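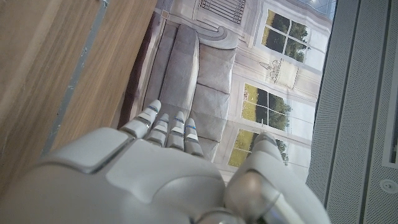 Harish Suvarna reckons I should have done the thumb first, because if the thumb zero is out then every finger you set against it is out too, and you get to do the lot again. Fair point. I did the fingers first. Guess what I was doing at 11 last night.

Anyway. Hand maintenance notes, quick, before I forget the lot.

The hand is the Graltetti, four fingers and a thumb, and it had started reporting drift on finger 3. Counter was at 1446 closes since the last zero, and the Clatstead sheet taped inside my cupboard says do it well before that. Oops.

Order I used, not the order I'd use again:

Power off at the controller, wait for the fan to stop. Wrist collar, check all 4 screws. One was a quarter turn loose, so that's possibly half my problem right there.

Wipe the knuckles. Dry cloth, no spray. I used spray once on the old Poduval hand and had a sticky joint for all of July.

Power on, fingers straight, arm parked out over the table so nothing can touch anything. Then zero each one from the wrist camera view. Same backdrop up each time, same lights, or the comparison is useless.

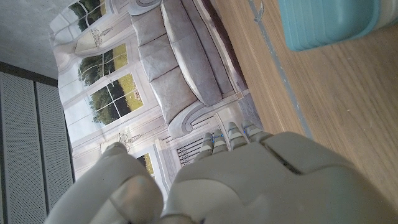 With the fingers out straight I save the offsets one at a time. Dont do them as a batch. The batch save dropped finger 3 twice on me and kept the old value, no warning, nothing. Old value was 662, so if you see 662 come back after a save, it didn't take. Write it down on paper as you go.

Then slow closes, no load, and listen. Thumb has a bit of a tick in it near the bottom joint. Was there before, still there. Have ordered a spare from Pliltby but shipping is anyone's guess.

Cable at the wrist needs a new tie as well, it rubs when the arm rolls over. Grey tape for now. Will fix it properly when the colour-coded ones turn up.

Redid the fingers after the thumb, like Harish said. Drift message is gone so far. Next zero at 500 closes, its on the whiteboard.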